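Pletham Estates
Current vacancies

Floor Care Supervisor (Carpets and Soft Flooring)

Reference: 609
Department: Building Services
Location: Setilov House, with regular duties at the Lundanitz Centre
Contract: Permanent, full time
Responsible to: Indira Mathew, Head of Building Services
Closing date: 27 January 2020

About the employer

Pletham Estates manages office, teaching and meeting space on behalf of a number of tenants. Setilov House is the largest of our buildings and is open to tenants throughout the year. The Lundanitz Centre is a short walk away and is used mainly for training courses, evening classes and public meetings.

The Building Services department is responsible for cleaning, waste, minor repairs, furniture moves and the care of floors. It employs 48 members of staff across both sites, working in early, day and evening teams. Specialist floor care was provided under contract until last October, when the decision was taken to bring the work in house. The Floor Care Supervisor is a new post created as a result of that decision.

Purpose of the post

The postholder will plan, carry out and supervise the cleaning and upkeep of all carpeted floors in both buildings. They will lead a team of two floor care assistants, keep the floor register up to date, and advise the Head of Building Services when an area of carpet is in need of repair or replacement.

A good part of the week will be spent on practical work alongside the team. Applicants should not expect a mainly desk-based role.

Main duties

1. To prepare a monthly floor care plan covering both buildings and to agree it with the Early and Evening Team Leaders.

2. To carry out and supervise routine vacuuming, spot cleaning, low-moisture cleaning and hot water extraction, choosing the method suited to the flooring in question.

3. To respond to reports of spills and stains during the working day and to record the treatment used in each case.

4. To inspect entrance matting daily during wet weather and to arrange for its exchange when saturated.

5. To check carpeted areas for lifting edges, open seams, worn patches and other trip hazards, to make these safe at once, and to report them in writing on the same day.

6. To arrange the moving and return of furniture where this is needed for cleaning, in agreement with the tenant concerned.

7. To keep cleaning equipment in safe working order, to carry out checks before use, and to take faulty items out of service.

8. To keep stocks of cleaning products, to store them in line with the safety data sheets, and to place orders within the agreed budget.

9. To train and supervise the floor care assistants, to conduct their annual reviews, and to see that they follow safe working practice when lifting and when using electrical equipment.

10. To undertake other duties appropriate to the grade, as reasonably requested by the Head of Building Services.

The floors

Several kinds of flooring are in use. Corridors and stair landings at Setilov House are laid with plain dark carpet tiles, which can be lifted and exchanged one at a time. The tenants' boardroom has a fitted wool carpet and must not be cleaned with hot water extraction under any circumstances. The main hall of the Lundanitz Centre is vinyl and falls outside the remit of this post, although its entrance matting is included.

The workrooms have a grey striped carpet, and the postholder will spend more hours on it than on any other floor. It is hard-wearing, but it needs a consistent approach. Vacuuming should follow the direction of the stripe, with a second pass across it once a week. Spots should be treated from the outside inwards with a white cloth and blotted, never rubbed, as rubbing disturbs the pile and leaves a mark across the lines. Any replacement piece must be laid so that the stripes run in the same direction as those next to it. Tenants' equipment in these rooms is to be left where it stands unless the tenant has agreed in writing that it may be moved, and the floor cleaned up to and between it as far as can safely be done. 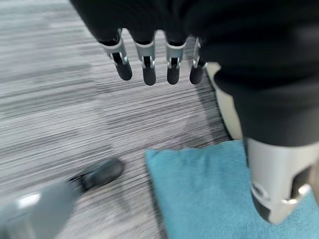 Hours of work

The post is full time. The usual pattern is an early start on weekdays, finishing in mid-afternoon. Hot water extraction is normally carried out in the evening so that floors have time to dry before tenants return, and the postholder will be expected to work one evening shift in most weeks. The rota is issued a month in advance. Where an evening shift is worked, the following morning will be taken as time off.

Occasional Saturday work may be required during the deep cleaning period in October. It is paid at the enhanced rate set out in the staff handbook.

Person specification

Essential

Experience of carpet cleaning in offices, schools, hotels, hospitals or similar buildings.

Working knowledge of the common types of carpet fibre and backing, and of the cleaning methods suited to each.

Experience of using and maintaining extraction machines and commercial vacuum cleaners.

Experience of guiding or supervising the work of others. This need not have been in a formal supervisory post.

A sound understanding of the safe handling and storage of cleaning chemicals.

The ability to keep clear written records and to use e-mail and simple spreadsheets.

A courteous manner with tenants and visitors, including when a room has to be closed at short notice.

Desirable

A recognised qualification in carpet and upholstery cleaning.

Experience of lifting and relaying carpet tiles, or of making small repairs to fitted carpet.

Experience of working around sensitive or costly equipment belonging to others.

A current driving licence, for the occasional transfer of equipment between sites.

Physical requirements

The work involves kneeling, bending, pushing machines and lifting items of moderate weight. We welcome applications from disabled people and will make reasonable adjustments both to the selection process and to the post itself. Applicants who would like to discuss this before applying may contact Nandi Mtshali, Staffing Officer, in confidence.

Pay and conditions

The salary will be paid on the Building Services supervisory scale. The starting point will depend on experience and will be confirmed in the offer letter. Payment is made monthly by bank transfer.

Work clothing, safety footwear and knee protection are supplied and are replaced free of charge when worn. Laundry of work clothing is carried out on site.

Annual leave is in line with the staff handbook and rises with length of service. Leave is not normally granted during the October deep cleaning period.

Staff may join the workplace pension scheme from their first day. Secure cycle storage, showers and a staff kitchen are available at Setilov House.

The appointment is subject to a probationary period of 9 months, with review meetings at the end of each third month. The successful applicant will be asked to provide two references, one of which must be from the present or most recent employer, together with proof of the right to work.

Induction and training

The first two weeks will be spent with Sizwe Nkosi, Early Team Leader, and Wian Van der Merwe, Evening Team Leader. During this period the postholder will be shown the floor register, the chemical store, the key procedure and the arrangements for entering tenants' rooms. Training on the extraction equipment now in use will be given by the supplier, Gulyás, at Setilov House. Staff who do not hold a carpet cleaning qualification will be supported to obtain one during their first year, with course fees met by the department.

How to apply

Application forms are available from the Staffing Office at Setilov House or may be downloaded from the vacancies page. Please quote reference 609 on the form and in all correspondence. A curriculum vitae may be attached but will not be accepted in place of the form.

In the supporting statement, applicants should address each of the essential requirements and give at least one example of a floor care problem they have dealt with, stating the type of flooring, the method chosen and the result. The statement should not exceed two sides of A4.

Completed forms must reach the Staffing Office by noon on the closing date. Late applications will be considered only if the post remains unfilled.

Selection

Shortlisted applicants will be invited to attend an interview and a short practical exercise, which will include the treatment of a test stain and the inspection of a seam. Suitable clothing should be worn for the practical exercise; all tools and products will be supplied. The panel will be chaired by Indira Mathew. Reasonable travel costs will be repaid on production of receipts.

Applicants who have not been contacted within 10 working days of the closing date should assume that they have not been shortlisted on this occasion.

Enquiries

Questions about the duties of the post, and requests to visit the buildings before applying, should be addressed to Sizwe Mkhize, Deputy Head of Building Services. Questions about the application form or the selection process should be addressed to Nandi Mtshali at the Staffing Office. Visits are by appointment, and visitors are asked to sign in at the Setilov House reception desk on arrival.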